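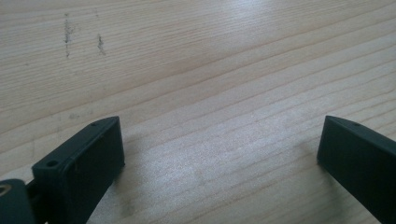
The top as it is today. Pale wood, long grain, catches the light.

gaseck_bench
Posts: 900

So I've inherited a table. The seller swore it was pine, my neighbor Judit Dudás says spruce, and they both said it in the voice of people who have never been wrong about wood. Yellowish tan, fine brownish gray lines, smooth, a bit of shine when the light comes in low. Somebody sealed it with something and took the secret with them.

I want to use it as a kitchen table, with children and beets. Do I leave the finish alone or strip it and start over?

telley77
Posts: 2383

Leave it alone. You have a smooth, shiny table. People on this board spend whole winters failing to get one of those.

MrsVass
Posts: 15

Strip it. You don't know what's on there, you can't patch what you can't name, and the first hot pan will choose a spot right in the middle.

telley77
Posts: 2383

Trivets exist.

MrsVass
Posts: 15

So do children. He mentioned them.

aliki_k
Posts: 10

Put a little denatured alcohol on a cotton swab and touch it somewhere on the underside, if the underside got finished too. Goes sticky, it's shellac. Nothing happens, try lacquer thinner. Still nothing, it's probably varnish or poly and you can stop worrying about beets.

Can't help with pine vs spruce from one close-up. I'd want to see knots and an end.

– Aliki Karras

gaseck_bench
Posts: 900

Underside is raw, of course. Tried the inside edge of the apron. Alcohol did nothing. Lacquer thinner did nothing except make the kitchen uninhabitable until 9 pm.

telley77
Posts: 2383

Varnish or poly, then. Wash it with dish soap, dry it, eat dinner on it.

MrsVass
Posts: 15

The apron and the top could have different finishes. My mother's did. I'm not saying sand the whole thing to the floor, but I'd at least scuff it with fine paper and put on two thin coats of something that comes in a can with a label.

clorumier
Posts: 900

Scuffing softwood with "fine paper" is how I ended up with a table that has a valley in it. Peas collect there. If you do go that way use a gray pad, go with the grain, and quit before you think you should.

aliki_k
Posts: 10

Agree with the pad. I'd wait until it looks bad, though. It doesn't look bad.

gaseck_bench
Posts: 900

Fine, soap for now. I'll look at it again in September and MrsVass can have her two coats if the beets win. Judit would like it on record that it's spruce.

telley77
Posts: 2383

It's pine.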